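Tuning grip and approach for the shirt-and-hanger task
Build notes, part 5
Sigrun Lindholm, Tangen workshop group

These notes cover the garment sequence for our two-arm home build. They assume the arms are mounted, homed and talking to the Kurkico controller board, and that the head camera has been calibrated as in part 4. The sequence uses one long-sleeved shirt, one wooden hanger and a metal rack next to a bed.

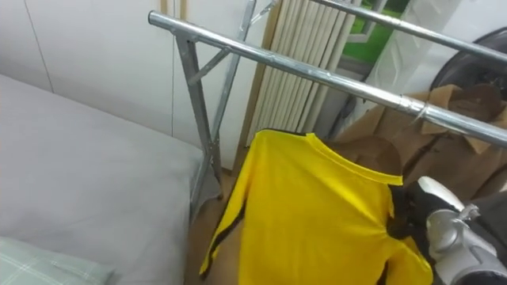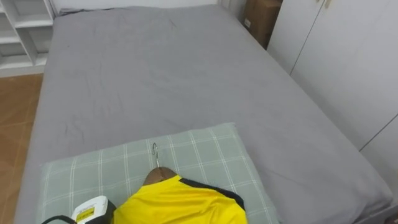
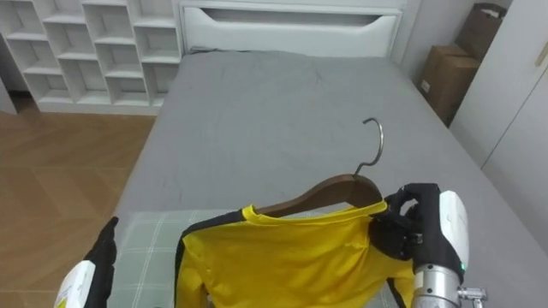
Choosing the garment
Start with a shirt that contrasts strongly with the sheet. Yellow on gray segments cleanly with the stock color threshold, and a dark trim gives the shoulder detector a usable edge. White shirts fail on our setup. A slightly shiny synthetic slides over the hanger more easily than cotton but also slides out of the fingers, so expect to raise the grip force when you change fabric.

Setting the work area
1. Clear the bed of everything except a fitted sheet and one plaid pillow or cloth. The grid lines give the camera something to measure against.
2. Place the working surface so that both hands reach its far edge with the elbows still bent. If either arm has to lock straight, move the base forward.
3. Park the rack within reach of the right arm and mark the position of its feet with tape. A shift of 6 mm at the feet is enough to make the hook miss the bar.
4. Route the arm cables behind the shoulder mounts. Check them by hand through the full sweep before applying power.

Setting the grip force
Open the Fliton configuration tool and select the right hand. The force value is a raw motor count. It has no units, and values from one hand should not be copied to the other.

1. Set the closing limit to 600.
2. Close the hand on a folded sleeve and pull gently. The fabric should slip.
3. Raise the limit in steps of 50 until the fabric holds, then add one more step.
4. Repeat with the fabric and the end of the hanger held together. This is the grip used for the lift, and it needs a wider thumb opening.
5. Save the two results as separate profiles. Using the hanger profile on fabric alone will stall the finger motors.

Our timeout for a stalled finger is 1497 ms. Åsmund Haugen set that value on the first version of the hand and we have had no cause to change it. A shorter timeout trips on thick seams.

Approach and lift
Bring the right hand in from the side, level with the shoulder seam, with the thumb above the fabric. Coming straight down pushes the collar over the hook and hides it from the camera. The left hand stays low beside the shirt until the right hand reports contact.

Lift in two stages. The first stage raises the shoulder a few centimeters and stops, so that the program can confirm the hanger is still inside the neckline. The second stage carries the garment clear of the bed. Keep the wrist speed low here – a swinging sleeve will catch on the mattress edge.

Hanging on the bar
Teach the bar position by hand. Guide the wrist until the open side of the hook is above the tube, store the point, then store a second point lower down with the hook seated. The program interpolates between the two. Do not store a release point directly on the bar. Let the arm drop slightly past contact so that the hanger carries the weight before the fingers open.

Common faults
Shirt falls from the hanger during the lift: the grip is too far down the sleeve. Move the target toward the collar.
Hand closes but reports no contact: the fingertip sensor offset has drifted. Re-zero with the hand open.
Hook turns sideways on the way to the rack: reduce wrist speed, then check the thumb for wear.
Bar missed repeatedly in the same direction: check the tape marks before editing any stored points.

The profile files are in the Stadside folder on the shared drive, under right_hand. Part 6 will cover sleeves and will be posted in March.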